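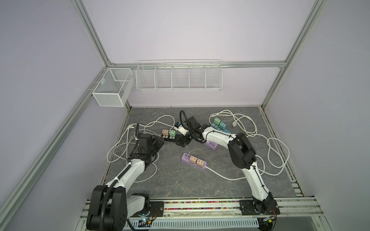
Review Scores and Return Rates for Home Media Players

Student project report, February 24, 2023

1. Aim

We wanted to know if the average star rating of a media player says anything about how often buyers send it back. Shops sort their lists by rating, and most people we asked choose from the first page.

2. Data

We used 2530 customer reviews of three players: the Nostia, the Jendon and the Barroso. All were posted on the Grurnex store site up to the end of August. We removed duplicates, reviews with no text, and reviews that dealt only with delivery. That left 1452. Return figures came from the store's public product pages, which give them as low, medium or high — not as percentages.

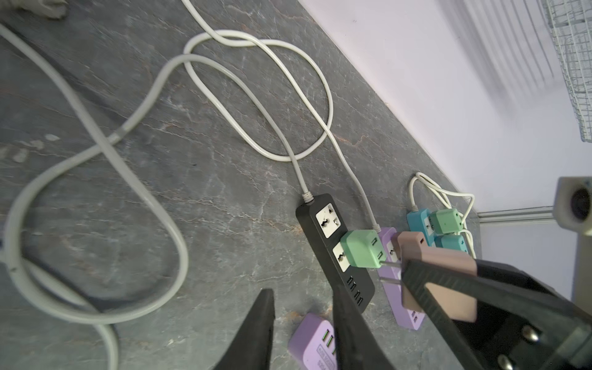 Each review was read by two of us and given one main topic: picture, sound, setup, remote, apps or noise. When we disagreed, a third group member decided. A review under 60 characters was kept for the average rating but got no topic.

3. Results

The Nostia had the highest average rating and a medium return level. The Jendon came second and was the only one marked low. The Barroso had the lowest rating and was marked high, mostly with complaints about apps that stopped loading after an update.

Setup was the most common topic in one-star reviews of the Nostia. Its five-star reviews were short, and many were posted on the day of delivery.

4. Limits

Three products are too few for a statistical test. We also had no way to check which reviewers had bought the player. The topic list was made before we started reading, and "remote" and "setup" overlap more than we expected. We would merge them next time.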